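Inverted arm in simulation picks up mugs fine but knocks over everything near the crate

Asked in: Student Projects > Manipulation
Tags: simulation, motion planning, ceiling mount, grasping
Status: Answered

Our university robotics club has a tabletop clearing task for the Brumia student challenge. The arm hangs from above the table instead of standing on it. All runs so far are in simulation; the hardware round is in February.

Setup:
Planner: sampling-based, default settings, 3 second time limit
Grasp source: top-down candidates from the object meshes
Controller: joint position, 40 Hz commands
Scene: one crate, household objects from the standard set, randomized poses

Objects out in the open are not a problem. The trouble starts when the target is close to the crate. The planner reports a valid path, the arm executes it, and the wrist or one finger clips a neighboring object on the way down. In the last batch we logged 39 failures of this type. The planner's own collision check flagged none of them.

Things already tried: smaller step size, longer planning time, lower speed. Lower speed made the contacts gentler but did not remove them.

Is this a known problem with hanging mounts? One team member wants to move the base to the tabletop, but the challenge rules fix the mount and we would lose points for changing it.

Posted by garba_team_lead

3 answers

Answer 1 (accepted)

The mount is unlikely to be the cause. A hanging arm has the same kinematics as a standing one with the base frame rotated. What does change is which mistakes get noticed. Check the following in this order.

First, the base transform. The simulator and the planner each hold their own copy. If the rotation is right but the height is off by a centimeter, free-space motion looks perfect and every approach ends too low. Command a known joint configuration, read the fingertip position from both sides, and compare. Do this at several configurations spread over the table. A constant offset means the base transform. An offset that varies with pose means a link length or the tool frame.

Second, the collision geometry of the gripper. Many packaged models ship with a simplified hull for the hand, and some have no collision shape on the fingers at all. Turn on the collision view and look. The fingers also have to be checked in the open position, because that is how wide they are during the approach. I have seen two teams plan with closed fingers and execute with open ones.

Third, the crate. If its collision mesh is a convex hull, the planner treats it as a solid block. Inside grasps then become impossible, and people respond by disabling collisions against the crate completely. Please check whether somebody did this. The better fix is five thin boxes, four walls and a floor. You do not need to model the holes in the sides.

Fourth, the last segment. Sampling planners give you a path to the pregrasp pose. The straight descent after it is often a separate Cartesian move, and in several frameworks that call has collision checking as an optional flag. I would bet on this one, given that your planner flagged nothing.

For testing, use a fixed layout before going back to random poses. Ours puts the crate in the middle, a few tall items directly behind it, and flat or low items on the side under the arm, so that one layout covers both the easy and the hard case.

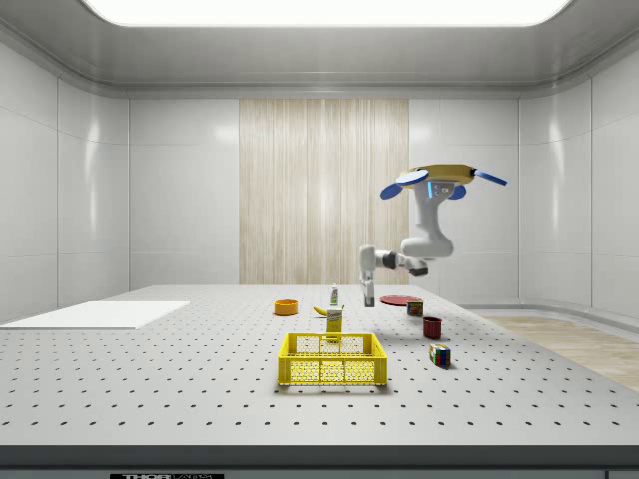

Run the same seed with the descent check off and then on, and save the minimum distance between the hand and every object at each time step. The minimum distance log is worth the effort. A success rate tells you that something changed — the distance log tells you which link was responsible.

If the descent is the culprit, expect the number of rejected grasps to go up. That is correct behavior. Generate more candidates per object (we went to 2,000 before filtering) and include tilted approaches for anything standing next to the crate. Top-down only is too restrictive there.

Do not move the base.

Thitima Chaiyaporn, Pelovness Robotics Club

Comment from garba_team_lead: It was the fourth item. The flag was off in a launch file copied from last year. The finger shapes were also missing, so the second item applied too. Rerunning the full batch tonight.

Comment from Thitima Chaiyaporn: Put the flag in the config file under version control, or it will come back.

Answer 2

Just add padding to all objects. We put a large margin on everything and it stopped hitting stuff.

dkl_mech

Comment from Thitima Chaiyaporn: Padding only helps if the check is running on that segment. Too much of it will also make neighboring objects overlap, and then the planner refuses the start state.

Answer 3

Similar issue on our Clurkatska entry, different cause. Our object poses were updated once at the start of the episode, so after the first pick the planner was working from old positions. Anything nudged by the first grasp was then in the wrong place for the second. If your failures mostly happen on the second or third object, refresh the scene after every release and wait for the objects to settle before planning. The wait should be based on velocity, and a fixed sleep will be too short for round things.

Also check that the held object is attached to the hand in the planning scene. Ours was not — the arm carried it straight into the crate wall.

fenwright

Last edited Sun 10 October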